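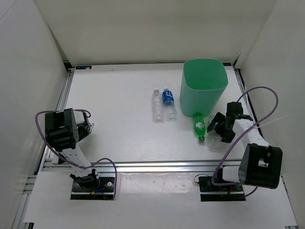 Jul 26, 2026
4 min read

Workshop notebook, Trirthorpe building. Subject: label removal and rinse procedure for returned plastic bottles, second series.

The purpose of this series is to determine whether the labels used on the Marín bottles can be removed in a cold soak, or whether the warm soak adopted in February must be retained. The warm soak is effective but occupies the large sink for most of a morning, and the Zetetti line cannot be rinsed during that time.

Procedure. Labeled bottles were emptied, rinsed once in tap water, and placed in the soak tub with their caps off. The tub was filled with cold water and washing soda was added at 10 grams per liter, measured with a 1000 ml cylinder. One batch was left for 30 minutes and a second batch for 40. Bottles were weighted down with the wire rack, which does not fit the tub well and should be replaced. Labels were then peeled by hand from the seam.

Results. At 30 minutes the paper labels came away in strips and left most of the adhesive on the bottle. At 40 minutes the paper came away whole in the majority of cases, but a tacky band remained where the label overlaps itself. The band was removed with cooking oil and a dry cloth, followed by dish soap. Film labels were not affected by the soak at either time. They peel cleanly when dry and should be kept out of the tub altogether.

The Trulitz bottles behaved differently. Their adhesive turned white and rubbery in the soda solution and rolled off under the thumb. It is not known whether this is due to the adhesive or to the coating on the paper. A note has been placed with the retained samples on the upper shelf.

Caps. Caps are to be collected separately and not returned to the bottles until the bottles are fully dry. In the first series several were closed while damp, and a stale smell was recorded when they were opened. Tamper rings may be left in place unless the receiving plant asks otherwise.

Corrections to the previous entry. The soda quantity was written as grams per tub. It should read grams per liter. The drying time given there applies to bottles inverted on the rack and does not apply to bottles laid on their sides.

Outstanding items. Repeat the longer soak with the Marín bottles scored along the label seam before soaking. Obtain a rack of the correct width. Ask Zetetti whether the change to film labels will apply to the small size. The soak tub was drained and left upside down beside the sink. The remaining soda is in the sealed jar, and a new bag is needed before the third series.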